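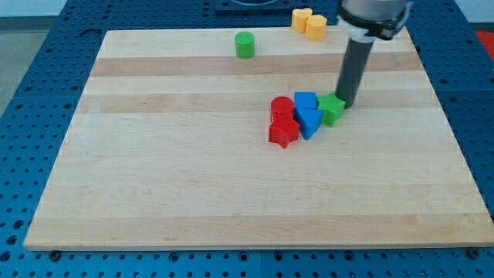

VEDOSBY, July

The chopping board my mother gave me when I left home has outlasted two marriages, neither of them mine. The first belonged to the friend I lent it to, the second to the friend who borrowed it from him. It came back to me with a burn in one corner, the size of an iron's nose, and a smell of onion that no amount of lemon has shifted.

I mention it because I have spent the past week in a town where people talk about chopping boards in the way other towns talk about parking. Vedosby has one bakery, one bus and a workshop called Aebischer, which has been gluing strips of wood together and selling the result for longer than anyone on the premises can remember. The sign over the door gives a founding date, but the last two digits fell off in a storm and the family has never agreed on what they were.

Benjamín Maldonado runs the place now. He married in, he says, and was handed an apron at the reception. He is a large, quiet man who picks up every board by its edges, like a record, and he has strong views on dishwashers. I admitted to owning one. He looked at the floor for a while.

"People write to us," he said eventually. "They say the board has split. I ask them one question."

The dishwasher question accounts for most of his post. The rest is about oil. There are people who oil their boards monthly and people who have never oiled anything, and Maldonado has noticed that the second group writes the longer letters. His own advice is to oil a board when it looks thirsty. Pressed on what thirsty looks like, he went and fetched one, put it next to another that to my eye was exactly the same, and waited for me to feel ashamed.

A kitchen board from Aebischer is made of 19 strips, or 16 for the smaller size, which sells mostly to people who live alone and to people who would like to. The strips are sorted by hand, dark from pale, then laid out in an order that Maldonado insists has no rule. His sister-in-law insists that it does and that he keeps breaking it. They have worked at the same bench for around 20 years, with the radio on.

The trouble, if you can call it that, is Harberg. Harberg is the next town along the valley, bigger and better paved, and it makes boards too. Harberg boards have a groove round the outside to catch the juice from a roast. In Vedosby the groove is considered a moral failing. I was told by the man at the bakery that a person who needs a groove should learn to rest their meat. I was told in Harberg, by a woman selling boards from the back of a very clean van, that people in Vedosby have gravy on their shoes.

I bought one from each, out of cowardice.

The rivalry comes to a head, gently, at the summer market in Grellemlow, a village halfway between the two whose only known product is the car park in which the market is held. The stalls face one another across a strip of tarmac. At four in the afternoon both sides pack up and somebody's uncle produces sausages, which are sliced, by long custom, on a dinner plate. I asked why. There had been an incident, apparently, and the plate was what everyone could live with.

It would be easy to make this sound like a dying trade, and I had half written that paragraph on the train. Maldonado was rather offended by the idea. Orders are fine. He could take on another pair of hands if he could find any that didn't want to engrave things. Every young person who walks through the door, he said, wants to engrave things – initials, stags, a motto about wine. He lets them do it on offcuts, which his sister-in-law then burns.

My new boards are at home now, side by side against the tiles. The Harberg one gets used for chicken and the Vedosby one for bread, and my mother's still does the onions, as it would be cruel to start it on anything else. I oiled all of them last night. They may have been thirsty. I still can't tell.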